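Tania Hettiarachchi
@taniah_grips
September 22, 2021

Right, a few of you asked why I went quiet last week and why my last post was just the word "doors" eleven times. Thread. It's long, get a brew. 1/

So for anyone new: I work on a small team in Broststead doing manipulation, which for us means handheld grippers. Person holds gripper, person does ordinary household job, we record it, the policy learns from it, the arm has a go. Cupboards, drawers, tidying. Glamorous stuff. 2/

The arm is called Somogyi (it was named before I joined, I've stopped asking) and up to last week it had been a very well behaved arm. Bit slow. Bit fond of stopping to think halfway to a handle. But gentle! You could have let it near a sleeping cat. 3/

Then on the cabinet task it took hold of a door handle, pulled, and carried on pulling. Past where the door was open. Past where the door was VERY open. The hinge went with a noise like someone stepping on a crisp packet and the door came away in its fingers. 4/

I'd like to say I hit the stop straight away. I did not. I said "oh" and stood there. Prasanna Wanigasekara was two steps behind me with the other pendant and he hit it. Thank you Prasanna. I owe you so many biscuits. 5/

Nobody was hurt, I'll say that now so you can relax. The guard line was where it should be and both of us were behind it. The door dropped on to the floor mat once the grip let go. One broken hinge, one split screw hole, one very embarrassed me. 6/

But it should have stopped by itself and it didn't, and that's the bit I've spent the week on. We have a force limit. It's supposed to say: you're pulling far too hard on something that has run out of travel, pack it in. 7/

First theory, mine, wrong: the force sensor had died. I was very confident about this. I unbolted it, put it on the bench, hung the calibration weights off it and it read every one perfectly. Lovely sensor. Sorry for what I said about you. 8/

Second theory, Orlando Carhuamaca's, also wrong but much cleverer: the arm had lost track of the door and thought it was still shut, so it was pulling as hard as it would for a sticky one. We went through the log frame by frame. It knew. It knew the door was open and it pulled anyway. 9/

At that point we went back to the demonstrations, because if the policy thinks pulling past the end is a normal thing to do, it got that from somewhere, and the only place it gets anything is us. 10/

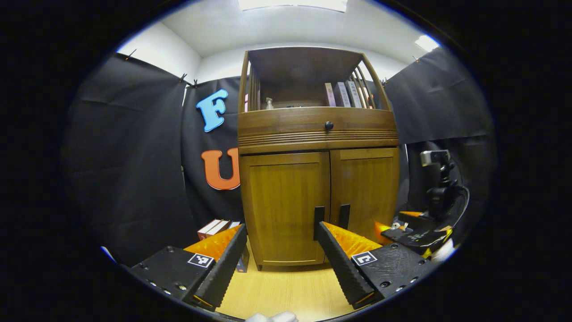
There are 153 demos in the cabinet set. I watched all of them over two evenings with the trace of the finger positions running underneath, which I can only recommend if you've fallen out with your television. 11/

And most of them are fine! Approach, close on the handle, pull, let go. You get a feel for who's who after a bit. Fanni Fülöp is very quick and very neat. Orlando goes in like he's defusing something. I apparently wobble. 12/

In 8 of them, though, the person doesn't let go when the door reaches the end of its swing. They hang on and give it a little extra tug, the way you do at home to see if it'll stay put. Perfectly natural. You've done it to your own kitchen cupboards. I've caught myself doing it twice since. 13/

A human doing that tug feels the door go firm and eases off without thinking. The handheld gripper doesn't record what your wrist feels, at least ours doesn't. It records where the fingers went. So the policy learnt "at the end, move back a bit more" and none of the easing off. 14/

On its own that shouldn't snap a hinge. A bit more is a couple of centimetres. This is where the second problem comes in, and I'm afraid this one is entirely a settings file. 15/

When we swapped the arm's controller back in February, the force limit came across in the wrong place. The new software, Nulunance, keeps one limit for when the arm is moving freely and a separate one for when the fingers are closed on something. 16/

We filled in the first. The second sat at its default, and I won't type the number but I will say I made a small noise when Ihor Karpenko read it out to me. It had been like that for months. Every drawer, every door, every time I stood there thinking what a gentle arm. 17/

It was gentle because nothing had ever asked it to be anything else. The drawer task stops well short of the end of the runner. The doors were the first job where the arm could reach the limit of a thing and keep going. 18/

"But didn't you test the limit?" Yes. With the fingers open. By pushing the wrist with a hand and watching it stop. We did that every morning and wrote a tick in a box, and the tick was true, and it told us nothing about the case that went wrong. That one stings. 19/

OK so what have we changed. The gripping limit is set now, low, low enough that it gives up on a mildly stiff door. I don't mind. It can give up. I can go and open the door for it. 20/

The morning check has a second half. The arm closes on a strap fixed to a spring scale, gets told to pull, and has to stop before the mark. If it doesn't stop, the day doesn't start. Takes 3 minutes and Fanni has already made a laminated card with a drawing of a sad door on it. 21/

The controller also refuses to start if the gripping limit is still on the default. Ihor wrote that in the time it took me to make tea, and was quite grumpy that it hadn't been there from the beginning. Fair. 22/

The tuggy demos are out of the training set for now. I went back and forth on this. Part of me thinks they're good data and it's the recording that's poor, and that we ought to keep them for when we have finger force in there as well. So they're parked in a folder and not deleted. 23/

And we've moved the guard line back. It was fine where it was for an arm that stays inside its limits, but I'd been drawing it for the arm I thought I had. Also: whoever's on the second pendant doesn't chat. Prasanna wasn't chatting. I might have been. 24/

A few replies coming in so I'll tack them on. Yes, we told people. The group over at Nukthorpe use the same controller and we rang them the same afternoon. They'd set theirs properly, and were very nice about it, in the way that makes you want to lie down. 25/

No, I don't think it's the demonstrators' fault, and please don't go there. They were asked to open doors and they opened doors. If I wanted them to stop pulling at the end I should have said so in the instructions. I've added a line. 26/

Someone asked if the cabinet survived. New hinge, glue and a matchstick in the screw hole, clamped overnight. Orlando did the glueing. The mended door closes better than it used to, so the arm will have to put up with one that behaves differently from its partner. 27/

And somebody else asked whether a mechanical stop would have saved us. On the door, no, the hinge WAS the stop. On the arm, maybe, if we'd had a breakaway mount on the fingers. Ihor's been drawing one on the back of a delivery note. If it works I'll post it. 28/

If you run anything similar, please go and look up whether your limit applies with the gripper closed. Go and pull on something with a scale on it. I'd be really interested in what you get, DMs are open if you'd prefer not to say it in public. 29/

We're restarting the door runs tomorrow, slow, with the low limit and me with both hands on the pendant. Biscuits are bought. Prasanna gets first pick. 30/30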